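4. What the riders told me about getting ready

I should say up front that I came to this study as a rider first and a researcher a long way second. I'd done one long trip of my own, on a secondhand Plakis with a bad clutch cable, and I went into the interviews half expecting everyone to talk about bikes. They didn't! Most of them wanted to talk about paperwork, sleep and the people they left at home (usually in that order, and usually for longer than I had tape for).

Everybody I spoke to had been on the road for at least 70 days in one stretch, and everybody had gone as half of a couple. I asked each pair to sit down together first and then talked to them separately, which I'd recommend to anyone doing this kind of work, as the two stories about who decided what could be wonderfully far apart. One rider told me the route had been "agreed over a winter." Her husband told me he'd seen it for the first time on the ferry.

The preparation year came up again and again. Riders who had kept up full-time jobs while they planned remembered it as the hardest part of the whole thing, harder than the mountain passes or the stomach bugs. They learned to change a tire in the garage after dinner, they sold furniture, they argued about whether 2 cooking pots was one too many. I have pages on the cooking pots.

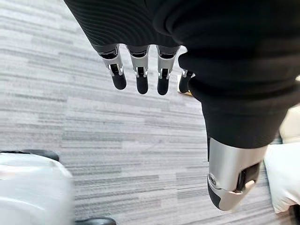 Figure 3.

Clitthorpe, 2025-07-21

I'm leaving my field notes dated where they affect how the answers should be read, and the Clitthorpe ones do. I talked to four riders in one afternoon at the back of a very loud cafe, and I think the noise pushed everyone toward shorter, funnier answers. Melina Ververidis, who rode pillion for the first 300 miles and then bought her own bike, gave me the line I've quoted most since: "I got tired of looking at the back of his helmet." When I phoned her a week later she was far more thoughtful about it, and talked about how scared she'd been of holding him up.

That fear of being the slow one is the thread I follow in Section 5. It showed up in nearly every interview with the less experienced partner, and hardly ever in the other half's version. Couples who set a daily limit before leaving (500 kilometers was the highest anyone mentioned, and they dropped it within days) seemed to fight less over pace, though I'd be careful with that, given how few of them there were. Tsang's earlier survey of touring couples asked only about distance and cost, so I can't compare directly, and Girnard's interviews were all with solo riders. I'd love to see someone put the pace question to a bigger group.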